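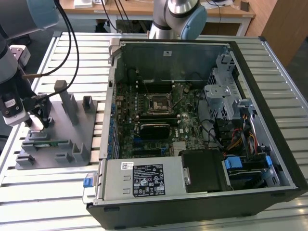

4.2 Gathering the demonstrations

I did most of the collecting myself, in the Harkstead lab, between breakfast and whenever my wrists gave up. The job is simple to say: take a processor from the fixture plate, carry it over to an old desktop tower lying on its side, and set it down in the socket. A second job does the same with a memory module. I steered the arm by hand with the Harnberg controller (the Gramov one drifts, and I'd had enough of that by April), and every attempt was saved from first movement to last, good or bad.

We ended up with over 3,000 attempts, 900 of them on the processor alone. I'd planned on fewer, but the early models were so sure of themselves and so wrong that I kept going back for more!
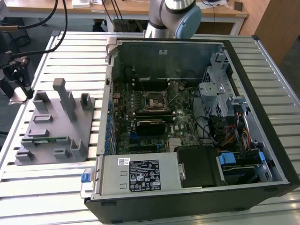
The other thing I changed early on was the starting position. At first I put the fixture plate in exactly the same spot each time, and the model learned the spot and very little else. So I began nudging it between attempts, a bit left, a bit turned, sometimes right up near the case. I did the same with the tower, though less often, as it's heavy and I'm not.

Figure 2. Wrist view, with the processor held between the fingers. The socket is to the right and the fixture plate to the lower left. 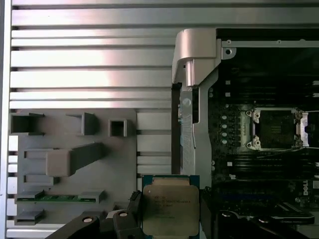 Holding the part was easier than letting go of it. If I opened the fingers a touch too soon the processor could land crooked, and if I waited too long it could shift as they came away. I kept both sorts of mistake, marked as such, along with the little wiggle I used to put things right. Tsegaye's method throws those away; ours trains on them with a lower weight, and Section 5 shows what that bought us.

I also cut any pause longer than 60 frames. Those were nearly always me thinking, or reaching for my tea, and a model that copies them just sits there over the board looking thoughtful.
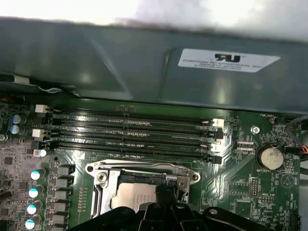 Sunee Chaiyaporn

A note on labels, as I've been asked about it more than once. I marked the stages myself (reach, grip, carry, lower, release) on the day of recording, while I could still remember what I'd meant to do. The line between carry and lower is the fuzzy one. I put it where the arm first started down over the socket, and if I changed my mind halfway and lifted again, the whole stretch stayed as carry.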